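段ボール箱を遊び道具に変える 家の中の小さな「的」づくり

通販の箱は、開けた瞬間に役目を終える。中身を取り出し、テープをはがし、つぶして束ねて、回収の日まで玄関の脇に立てかけておく。うちではその束が一月からたまり続けていて、靴を履くたびに膝に当たるようになった。

捨てる前にひとつだけ残してみようと思ったのは、家にいる時間が増えたからである。体を動かす場所がほしいが、居間に大きな道具は置けない。机の上で済み、音が小さく、片づけに手間のかからないもの。そう考えて作ったのが、正面を開けた段ボール箱に、布のボールを転がして入れるだけの遊びだった。

使ったのは、シェンという雑貨店から届いた箱である。中身は保存瓶が4本で、緩衝材を抜くと思ったより軽かった。箱選びで大事なのは、大きさよりも角の状態だ。角がつぶれている箱は、立てたときに傾く。底のテープが浮いているものも、ボールが当たるうちに開いてくる。届いた箱を平らな場所に置き、上から手のひらで軽く押してみて、四隅が同じように沈むものを選ぶとよい。

作り方は単純である。箱を横に倒し、開いた口を手前に向ける。手前のふたのうち、下と左右は付け根から切り落とす。ただし、下側はすっかり平らに切らず、細く縁を残しておく。これが敷居になり、入ったボールが転がって戻ってくるのを止めてくれる。残す幅は好みでよいが、高くしすぎると今度は入らなくなる。最初に作ったものは高すぎて、ボールがことごとく縁にはね返された。二度目は指の幅ほどにした。

上のふたは切らずに折り下げる。開口部の上に幅の広いひさしができ、家の軒のような格好になる。転がすだけなら要らない部分だが、軽く放る遊び方をするときには効いてくる。高く上がりすぎたボールはひさしに当たって落ちるので、狙いは自然に低くなる。折り目は、定規を当てて目打ちの背で筋をつけてから曲げるときれいに出る。目打ちがなければ、書けなくなったボールペンで足りる。

カッターの刃は新しいものにしたほうがいい。切れない刃で段ボールを切ると、断面の波がつぶれて毛羽立ち、紙の粉が出る。一度で切り抜こうとせず、表の紙、中の波、裏の紙と、分けて切るつもりで刃を動かす。波の向きに沿って切るときは刃が溝に取られやすい。向きに直角に切るほうが力は要るが、まっすぐに進む。小さな子どもがいる家では、切る作業までは大人が済ませ、折るところから一緒にやるのがよいと思う。

箱の中の床には色をつけたくなる。折り紙を貼る、包装紙を敷く、色画用紙を切って落とし込む。どれでもよい。床に色があると、外から見て入り口がどこかがはっきりする。糊で全面を貼ると紙が反るので、四隅だけを両面テープで留める。汚れたら替えられるのもこのやり方の利点である。

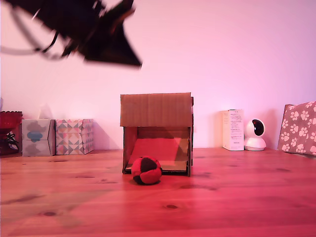 ボールは、お手玉やジャグリング用の球のような、布を縫い合わせた柔らかいものが向いている。ゴムのボールははずみすぎて机から落ち、ピンポン玉は軽くて、エアコンの風でも動いてしまう。布の球はよく止まる。机の端まで行っても、たいていその手前で勢いがなくなる。赤と黒のように濃淡のはっきりした色の組み合わせなら、木の机の上でも見失わない。

家にあるもので作るなら、古い靴下の足先を切り、乾いた豆か米を詰めて縫い閉じる。最初に作った球は重さが182グラムあった。持った感じは悪くなかったが、箱に当たると箱のほうが後ろに下がった。中身を減らして80グラムにしたところ、箱は動かず、転がり方も落ち着いた。詰めすぎると固くなってはねる。つまんだときに指が少し沈むくらいがちょうどよい。縫い目は二重にしておく。一重で済ませた球は三日目にほころび、ソファの下から米粒が出てきた。

買う場合は、クルコンの布球が手に入りやすい。縫い目が表に出ていないので、机の塗装を傷めにくい。ネムカムの商品は色の種類が多いが、中の粒が大きく、平らなところでもわずかに曲がって転がる。慣れるとその癖も計算に入れられる。初めての人には前者を勧める。

置き場所についても書いておく。箱は壁を背にして置くのがよい。強く投げても後ろへずれず、外れた球が遠くへ行かない。壁紙が気になる家では、箱と壁の間に畳んだタオルを一枚はさむ。うちの机は木の天板で、そのままだと少し滑るため、箱の底に滑り止めのシートを貼った。食器棚の引き出しに敷くもので、余っていた切れ端を使った。

箱の横には、ティッシュの箱を並べている。もともと机に出ているものを脇へ寄せただけだったが、やってみると脇の壁としてよく働く。左へそれた球がここで止まり、机の下へもぐって拾う回数が減った。中身が入っているほうが重く、壁には向いている。空になりかけた箱は球に押されて動くので、列の外側に回すとよい。

最近のティッシュの箱は柄が多い。雲の形を散らした淡い色のもの、三角形を組み合わせた幾何学模様のもの。店で選ぶときは気にもしなかったが、遊びに使うと柄が目印になる。「雲に当てたら一点」「三角に当てたらやり直し」といった決まりが、こちらが言い出さなくてもできていく。柄が同じ箱ばかりだとこうはならない。次の買い物では、わざと違う柄を選ぶようになった。

遊び方の決まりは、少ないほど長く続く。うちで残ったのは次のようなものである。机の手前の端から転がす。身を乗り出さない。敷居を越えて中で止まれば一点。敷居の上に乗ったものは入ったことにしない。一人が続けて投げられる球の数を決めておき、投げ終わったら自分で拾う。点数は裏紙に正の字でつける。最初はもっと細かく、奥に届けば二点、角に触れたら三点などと決めていたが、判定でもめるのでやめた。

一人でやるときは、目をつぶって転がすのが面白い。目を開けて球の場所を見る。箱の正面まで行っているのに、あと少しで入っていないことが多い。力の加減は目で見て調節しているつもりでいたが、手のほうも案外覚えているらしく、続けているうちに入る数は増えた。

夕方、部屋の照明を暗めにして遊ぶのもよい。箱の中が影になり、距離がつかみにくくなる。色のつく照明がある家なら、赤や紫に変えてみると、床に敷いた紙の見え方がまるで違ってくる。昼間は平凡に見えた色紙が、明かりひとつでずいぶん華やかになる。うちでは夕食のあとのひと勝負が習慣になり、その間だけは誰もテレビをつけない。

傷んだときの直し方にも触れておきたい。先にだめになるのは、上の角の折り返しである。持ち上げるときに指がかかるところで、だんだん外へ開いて出っ張ってくる。遊びに支障はないので放っておいてもよいが、気になるなら内側から紙のテープで引っ張って留める。布のテープは強いかわりに、はがすときに表の紙まで持っていく。捨てるときの分別を考えても、紙のテープのほうが扱いやすい。

敷居の部分は、何度も球が当たるうちに波がつぶれて低くなる。同じ幅に切った段ボールを一枚、裏から貼り足せば元の高さに戻る。床の紙を替えるのもこのときに一緒にやる。ひさしが垂れてきたら、折り目の裏に細く切った厚紙を渡すように貼る。補修に使う端切れは、最初に切り落としたふたを取っておけば間に合う。

片づけは、球を箱の中に入れ、箱ごと棚に上げれば終わる。道具と入れ物が同じなので、部品がなくならない。うちではブルルノルスカの棚の下段がちょうど空いていて、そこに収まった。棚の奥行きが足りない家では、底のテープだけをはがして畳めるようにしておくとよい。組み立て直すたびにテープを貼ることになるが、置き場所は本一冊分で済む。

段ボールは湿気に弱い。台所の流しのそばや、窓の結露が落ちるところには置かない。一度濡れた箱は、乾かしても波の張りが戻らず、立てたときに腰が抜ける。そうなったら潔くつぶして束に加え、次に届いた箱で作り直す。切って折るだけなら、お茶を一杯飲む間にできる。

玄関の束は先週ようやく回収に出した。残してあるのは予備の箱がひとつと、切り落としたふたが数枚である。予備のほうは少し横長で、中に仕切りを入れて、入り口を二つにするつもりでいる。

（2020年3月27日）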